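6.4 Loss of marker tracking during a hand-held session

This section is for the operator of the Vidow hand-held grippers, one left and one right. Read it when the position of one gripper jumps, freezes or drifts on the monitor page while the operator is still moving. Faults of the finger drive are in section 6.5, and the charging of the base unit is in section 4.

The Vidow set finds the position of each gripper from the square black-and-white markers mounted on it. If the markers are hidden, dirty or turned too far away from the head camera, the software continues for a short time with the last good value. After 200 milliseconds it writes error 1079 in the session log and marks the recording as "unsafe for replay".

CAUTION: A recording with error 1079 must never be replayed on a robot arm. In the test hall at Barisier, one such recording was replayed in June with the check disabled. The arm followed the jump in the data, hit the guard plate and bent the wrist flange. There was no injury, but the arm was out of service until the flange was replaced.

What you may notice

The gripper on the monitor page stands still although your hand is moving.
The gripper changes its place suddenly, then comes back.
The left and the right gripper exchange their places on the monitor page.
The opening value of the fingers is correct, but the position is not. This shows that the cable is good and only the tracking is lost.

Before you start the check

Sit at the table in your normal working position, as you would for a real session. A check made while standing is not valid, because the angle between the head camera and the markers is different. Keep the object of the task in use for the check. Soft objects such as cloths are the most frequent reason for this fault, as they can hang over the gripper and cover a marker when the wrist turns. 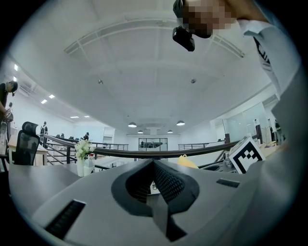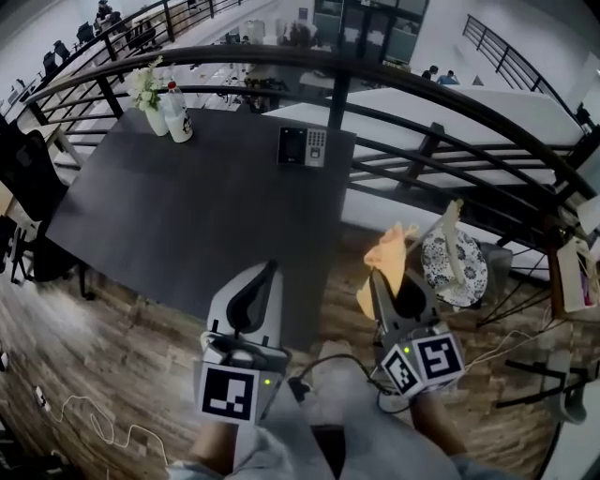
Procedure

1. Stop the recording with the Stop button on the monitor page. Do not close the program, or the live values will be lost.

2. Open the fingers and put down any object you hold. If the object is a cloth, pull it off the gripper completely.

3. Hold both grippers in front of you, over the table. Look at them so that the head camera sees them also.

4. On the monitor page, open Tracking, then Live. Each marker that is found has a green field with its number. A gray field means that the marker is not found.

5. Turn the left gripper slowly, first inward and then outward. At least one of its fields should stay green during the full movement. Repeat with the right gripper.

6. If a field stays gray in all positions, clean the marker with a dry, soft cloth. Do not use alcohol. It makes the print shiny, and a shiny marker reflects the ceiling lights.

7. Look at the marker from the side. If the print has a bubble or a lifted corner, replace it with a marker of the same number from the spare sheet. Two markers with the same number in one work area will cause the exchange of left and right described before.

8. Check the exposure value in Tracking, then Camera. The factory value is 3000. Under strong white light it is allowed to go lower, in small steps, until the green fields do not flicker.

9. Check the path of the cable. It should have a loose loop which does not pull on the gripper when you stretch your arm and does not pass in front of a marker.

10. Press Verify and move both grippers through the whole area of your task. The message "Tracking OK" must stay until the end of the movement.

11. Make a new recording. The old one can be kept for study, but leave the "unsafe for replay" mark on it.

NOTE: Firmware 2 changes the numbering of the markers. If you updated only one gripper, step 10 will fail every time. Update the other gripper and begin again from step 3.

If the fault comes back

Save the session log with Export, and write down at which moment of the task the fault came. "When I lift the object to the right" is more useful for us than "sometimes". Send both to the Immont service desk together with the serial number of the set. Customers who bought the set through Chou should write to Chou first, who will pass the case on.

Do not bend the marker mount by hand to get a better angle. The distance between the mount and the fingers is stored at calibration, and after bending, the position will be wrong also when all fields are green. If the mount was bent or the gripper has fallen to the floor, do the full calibration in section 5.2 before the next session.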